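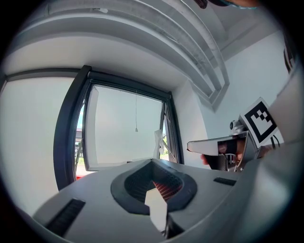 Jabari Langat had expected the wiring to be the hard part of the term, and he told parents at the Pokinton open evening that he had been quite wrong about that. What takes the time, he said, is moving your own hand slowly enough that a machine could learn something from it, and he still catches himself snatching at things the way he would at home.

The robotics club at Pokinton has spent the spring on exactly that, and it has been a lovely thing to watch (even for those of us who came along mainly for the tea and stayed well past the time we had promised to be home). Members work with a hand-held gripper, which has a small sensor unit and a square black and white marker mounted on it, and they carry it through everyday jobs while the movements are recorded. The recordings are then used to teach the club's robot arm to try the same jobs for itself, with rather mixed results so far and a good deal of cheering when something goes right.

By the end of March the club had 237 recordings it was happy to keep. There were plenty more that it wasn't happy with, including a whole afternoon's worth in which the gripper was turned the wrong way round, and these have been put in a folder called "Learning Experiences" that new members are encouraged to look through before their first go.

The current round of practice is all about approach, meaning how the fingers come towards a thing before they close on it. Paper and card are the favourites, being cheap and easy to replace, and also the most annoying, as anyone who has tried to pick a thin sheet out of an awkward gap will know. The younger members have taken to it best. They seem to have more patience with the slow bits than the older ones do, and they are very strict with each other about elbows.

Ott Rätsep runs the sessions and has asked us to pass on his thanks to everyone who has lent a room, a table or a lift home over the winter. He is especially grateful for the loan of the tall steps, which he promises to return once he remembers who they belong to. He would also like it known that the blue notebook is for recordings only and that shopping lists should go elsewhere.

In April the club sends a team of 6 to Dedisby for the Rønning Cup, the regional meeting for school and youth robotics groups, where Pokinton came away last year without a prize but with a very kind note from the judges about its tidy cables. Each team has 25 minutes to set up its arm and show it doing 2 household tasks, one chosen by the team and one drawn on the day. The club has settled on sorting paper for its own choice and is trying not to worry too much about the other. Travel is being paid for by Protamex, whose Dedisby office has supported the club from its first term and whose staff have been generous with old cable and packing boxes.

Families are welcome to come and watch, and there is still space in the minibus for anyone who doesn't mind an early start and a fair amount of equipment on their knees. Names to Ott, please, on the sheet by the door. Practice carries on as usual until then, beginning at half past four, and new members can join at any session without having built or programmed anything before. Please bring a drink and tie back long hair.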